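Subject: Re: [indie-shops] Loyalty cards again – stamps or an app?
Date: 15 May 2015

Hello all,

Sorry for the slow answer, I've been up to my elbows in the year-end accounts. Quoting the bit I wanted to pick up on:

> We've had paper stamp cards at the bakery since we opened and
> I'm being leaned on to drop them. The rep from Draleo came in
> and wants us on the phone app, monthly fee plus a bit on every
> redemption. He says paper cards are "dead money" and that we
> have no idea who our regulars are. I said I know exactly who
> our regulars are, they come in every morning. But I do wonder
> if we're missing something. Has anyone on the list done it
> and gone back? Or done it and been glad? We're a small place,
> four staff, mostly takeaway, and I can't afford to get this
> wrong before the summer.

I can be your guinea pig, as we've now done it both ways. For those who don't know us, we're the coffee and sandwich place in Caltley, on the corner by the bus stops. We did paper for years, went over to Draleo for a bit more than a year, and as of this month we're back on paper with a few changes.

First, the good side, and there is one. It was nice to have numbers. In the year we ran it we had 3,394 redemptions through the app, and I could see that most of them came before nine in the morning, which made me move a member of staff to the early shift. I'd have got there in the end by looking at the queue, but it did give me a push. The birthday message was popular too. People came in waving their phones about for a free slice of cake and quite often brought a friend who paid for theirs!

Now the rest of it. The fee was 67 pounds a month, which doesn't sound much until you set it against what we make on a flat white. Then there was the scanning. Our till is right by the door and the signal in there is hopeless, so every third customer was holding a phone up to the window while the people behind them tutted. We put in a booster, and that cost money as well. And the older customers simply didn't bother. They'd been perfectly happy with a card in the purse and they stopped collecting altogether, and I'm fairly sure a few of them drifted over to Zou across the road, who never stopped doing stamps.

What decided it for me was when I sat down and worked out how many people were using the thing properly. We'd had 500 sign-ups, which looked marvellous on the screen. The number who had redeemed anything in the last three months was 216. The others had signed up for the free first coffee and that was the last we heard of them. Fair play to them, I'd have done the same.
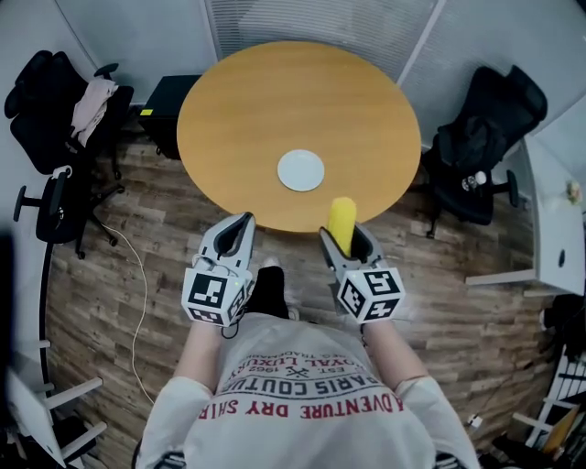 Zou wrote back to me off-list when I mentioned all this, and said that in their view the free first drink is where everyone goes wrong, because it pulls in people who were never going to be regulars and you end up paying a fee to keep their names on file. Their advice was to put the reward early on the card instead, so that the fourth stamp gets you something small like a biscuit and the ninth gets you the drink. Very decent of them considering we're after the same customers!

So we've pinched that idea (with permission) and our new cards have nine stamps, a biscuit at four and a hot drink at nine. We had them printed by Jurari, who a couple of you recommended last autumn. The card is thicker than our old ones and takes the ink well – the previous lot were glossy and the stamp used to smudge all over people's fingers. Turnaround was under a week. My only grumble is that they put our phone number on the back in tiny type when I'd asked for the opening hours, but they've said they'll sort it on the next run.

A few odds and ends if you do go back, or stay, on paper:

Get a stamp in a shape that can't be bought in the high street. We had a star and somebody's teenager had a star. It's a teapot now.

Don't put an expiry date on. We did once and the rows at the counter weren't worth it.

Keep a box by the till for people who'd like to leave their card with you. Ours is an old index card box with the letters in it and the regulars love it. They feel like they've got their own mug.

If you stay with the app, read the notice period before you sign. Ours was ninety days and it had to be in writing, so I paid for most of the winter after I'd made up my mind. I'm not saying Draleo are crooks, the support people were always pleasant on the phone, but the rep didn't bring it up and I didn't ask.

On your point about knowing your regulars, I'm with you. With four staff and a takeaway counter I'd have thought you know more than a dashboard is going to tell you. Where I'd say an app might earn its keep is if you had two or three shops and people moving between them, or if you did a lot of ordering ahead. We don't do either. If anyone on here does, I'd love to hear how it goes, as we do get asked about ordering ahead by the office lot and I keep putting it off.

Happy to send a scan of the new card to anyone who wants to copy the layout. Also, is anyone else finding that lids have gone up again? We've been quoted a silly price for the medium ones and I'd be up for sharing a pallet if somebody nearby has room to store it, as our cellar is full of chairs.

All the best from Caltley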